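Blandine Bailly keeps a simulated dining room running, and she talks about it the way other people talk about an old car they love. The room lives on a server at Caron, where she has spent the past two years looking after the virtual cell that her colleagues use for trying out tabletop tasks. I had asked for half an hour. We were still going well past two!

"People think a simulated cell needs no upkeep," she says, already laughing. "There's no grease, I'll give them that. But things drift. Somebody changes the weight of a mug for one test, forgets to put it back, and a month later the mug behaves like a brick."

Her working day starts with what she calls the settling check. Every object is placed just above the table, the physics is switched on, and she waits to see what moves. The current library holds 195 objects, and each has its own little file with a weight, a friction value and a simplified shape used for working out contact. Mugs are a nuisance (it's the handles), and pens roll.

"I ran the check 70 times on one pen," she says. "It kept creeping towards the edge of the table, terribly slowly — you'd go for a coffee and find it on the floor. The contact shape was very slightly tilted. I was so happy when I found it that I rang Romain at home."

Romain Coste built the first version of the room in June and still looks after the lighting and materials. Glass is his department, and he and Bailly can discuss it for a whole lunch break.

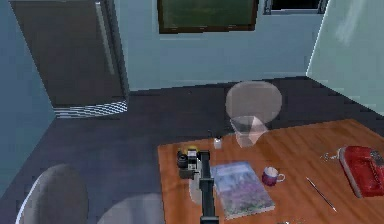
The orange-brown table, with the book and the little mug on it.

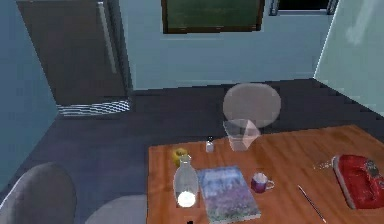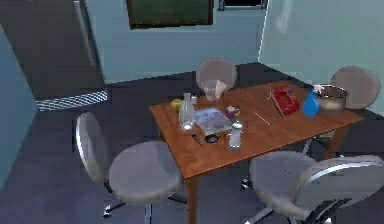
How do you know when an object needs repairing?

When it moves after it should have come to rest, or sinks into the surface below it. Bailly opens its file, compares the contact shape with the visible one, corrects whatever is off and runs the check again.

Cameras get the same patient treatment. Bailly keeps a saved position for each view and compares it with the live one before anyone starts work, and she does the arm's joint limits straight afterwards. "It's a lovely ten minutes," she says. "You go through the joints one by one, right to the end of their travel, and you listen. Well, you look. I still say listen, from my years with real machines."

Those years were spent at Isley, on packing lines, and she has carried over the habit of a paper logbook. It is on her desk while we talk, more than 150 pages in, with corrections in green ink. Tegan Tawhiri, who joined the team last, was handed it on her first morning and told to read the lot.

"She came back with questions about page four," Bailly says. "Brilliant questions. We changed the restart procedure that same week."

The restart is now done in a fixed order: room, furniture, objects, arm, cameras. Next she wants to rework the chairs, whose contact shapes are still cruder than she would like, and she has already sketched the new ones at the back of the logbook.

Last updated: Thursday, January 30, 2025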